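Frequently Asked Questions: Cunha Technical Entrance Test

These answers cover registration, the admission slip, test day and results for the Cunha Technical Entrance Test, which is used for entry to the two-year certificate programs at Cunha. If your question is about tuition or housing, contact the student office instead.

Who can take the test?

Anyone who has finished high school or will finish before classes start. There is no upper age limit. Applicants who already hold a certificate from another school still have to take the test unless they have been accepted as transfer students in writing.

How do I register?

Registration is online only and opens in April. Create an account, fill in your personal details, choose a program and a test center, and pay the fee. You will get a confirmation email with your application number. Keep it. You need it to download the admission slip and to see your result.

Can I pick more than one program?

Yes, you can list a first and a second choice. Your second choice is considered only if your first is full. You can change the order until registration closes, but not after that.

How many people apply?

Last year some 3,400 people registered for 672 places across all programs. The numbers differ a lot from one program to the next, and we do not publish them by program.

Where do I get my admission slip?

Log in to your account and open the tab marked "Test documents." Slips are not mailed, and the test centers cannot print one for you. The slip shows your name, photo, test center, room and reporting time. Print it on plain letter-size paper. Black and white is fine.

There is a mistake on my slip. What should I do?

Write to the admissions desk with your application number in the subject line and a scan of your ID. Matilde Calado handles name and date-of-birth corrections. A wrong photo is corrected the same way, but you will have to upload a new one first. Do not write corrections on the slip by hand.

What is on the test?

There are two papers. The first covers math and reading and is the same for everyone. The second depends on the program you chose. For computer hardware and networks, it covers the basic parts of a computer, simple circuits, number systems and safe working habits. For building services, it covers measurement, materials and reading plans.

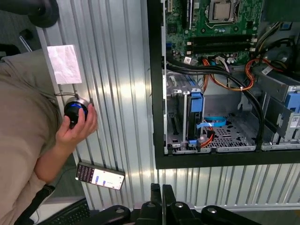
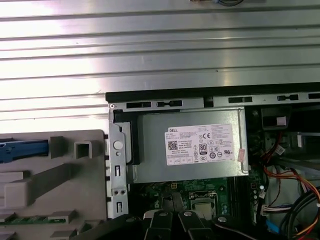
Do I need hands-on experience?

No. Both papers are written and there is no practical exam. Applicants with no background in the subject can prepare from the study guide, which is free to download from your account.

Are there past papers?

The last two years of Paper 1 are on the website with answer keys. Past versions of Paper 2 are not released. The sample questions at the back of the study guide are close to the real ones in length and difficulty.

What should I bring?

Your printed admission slip, a government photo ID, and blue or black pens. A basic calculator is allowed in Paper 2 only. Phones, smart watches and notes must be left in your bag at the front of the room.

What time do I have to be there?

Check the reporting time on your slip. For most centers it is 8:15 a.m., and the doors close at 8:45 a.m. Late arrivals are not admitted and the fee is not refunded. At the Cotness center, check-in is in Room 101 even if your slip gives a different room for the test itself.

Can I change my test center?

Only while registration is open. After that, centers are fixed. If you have moved a long distance or have a medical reason, write to Inês Serrano at the admissions desk and attach proof. Changes are not guaranteed.

I need extra time or other support. How do I ask?

Tick the support box on the registration form and upload a letter from a doctor or your school. Requests sent after registration closes may be too late for us to arrange anything.

How is the test scored?

Each paper counts for half of the total. There is no penalty for wrong answers. If two applicants have the same total, the one with the higher Paper 2 score is ranked first.

When and how will I get my result?

You will get an email when results are posted. Log in with your application number to see your score, your rank and whether you have been offered a place. Results are not given over the phone.

Can I have my paper rechecked?

You can ask for a recheck within two weeks of results being posted. The recheck confirms that every answer was marked and that the points were added correctly. It is not a second grading.

Is my score good for next year?

No. Scores are valid for one intake only.

Related
Cunha Test: Registration Steps
Study Guide Download Help
How Ranks and Waiting Lists Work
Directions to the Cotness Center
Transfer Applicants: What to Send
Fee Payment Problems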